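Brilley clothing swap is back, and the folding has begun

If your closet is bursting and you've been swearing since August that you'll do something about it, I have good news. The Brilley clothing swap is back this Saturday, and I went along on 13 September 2018 to see how the sorting was going (and, okay, to get a sneak peek at what's on offer!).

Last fall the swap took in 700 pieces. This year the organizers would like to beat that, and they're still 300 short, so there's plenty of room for whatever is hiding at the back of your drawers.

Everything gets laid out on a white table and goes through the same routine – shake it out, check for stains, fold it, stack it. I could watch it all day. There was a red T-shirt with a light blue collar band already folded into a nice flat stack, next to something teal-green that still had a way to go. I'm calling it shorts. I love that color and I'm hoping it's my size. 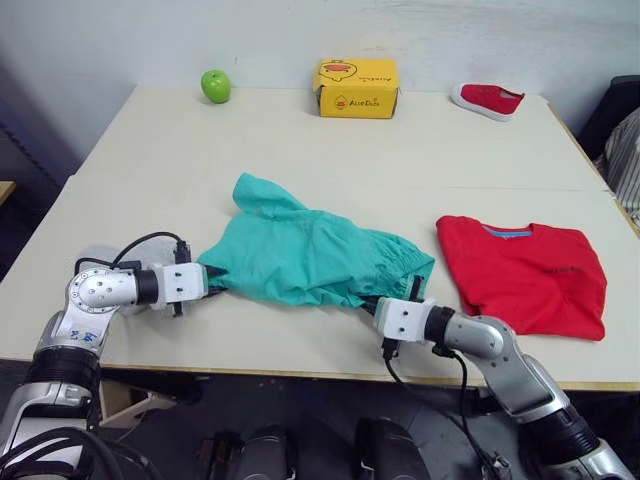 What you can bring

Clean clothes for adults and kids, in any season. T-shirts, shorts, sweaters and coats are all fine, and so are socks as long as they're in pairs. Please don't bring underwear or anything with a broken zipper. Angus Hoani, who runs the sorting, told me he'd much rather get a crumpled bag of good stuff than a pressed shirt with a hole in the armpit. "We can fold," he said. "We can't darn, or at least I can't."

Shoes are welcome too. I have my eye on the red canvas kind with white soles, like the one by the wall, and light grey socks would go with those very nicely. The yellow box with the duck-like character on it made me smile, but I didn't ask what's in it. I also skipped lunch to get there, so that green apple was looking better by the minute.
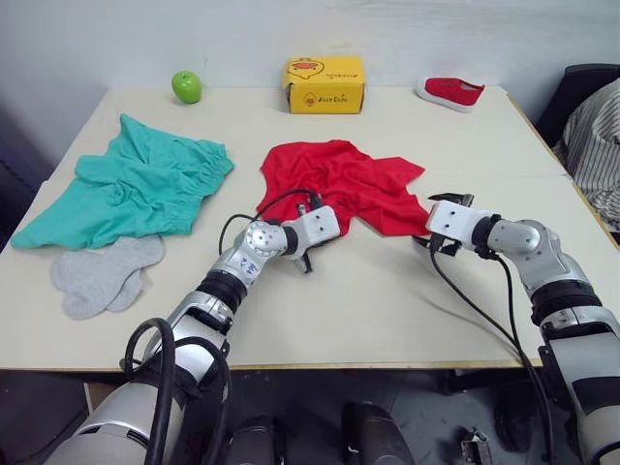 How it works

You get one token for each item you hand in, and each token gets you one item to take home. Shoes are two tokens. If you come with nothing to trade, tokens are $2 each at the door, and the money goes toward the hall heating.

Towels and cleaning cloths are new this year. They go in a separate bin with no tokens needed, so just help yourself. I'm told the Morsy Street animal shelter will happily take any that are left over, even the ones fraying a bit at the edges.
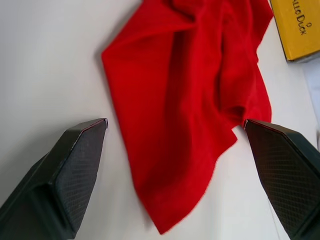

A red cloth on the sorting table in Brilley.

Doors open at 10 on Saturday at the Edora Hall, and the swap runs until 2. You can drop off bags at the side entrance on Friday evening – please tie them shut and leave the hangers at home. See you by the T-shirts!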